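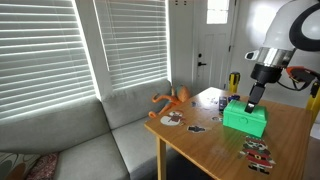

## Clamar — registos de empréstimo de jogos

Tabela CSV com quase 2.000 empréstimos da ludoteca de Gudedville, exportada do sistema Harnness.

- **Codificação:** UTF-8, separador `;`
- **Chave:** `id_emprestimo`
- **Títulos distintos:** 101
- **Colunas:** 19

### Notas

`data_devolucao` vazia indica empréstimo em aberto. Os registos do polo Ríos começam em janeiro — os anteriores existem só em papel. Os códigos postais foram truncados.

### Por fazer

- Unificar `editora` e `editora_2`
- Rever duplicados em `titulo`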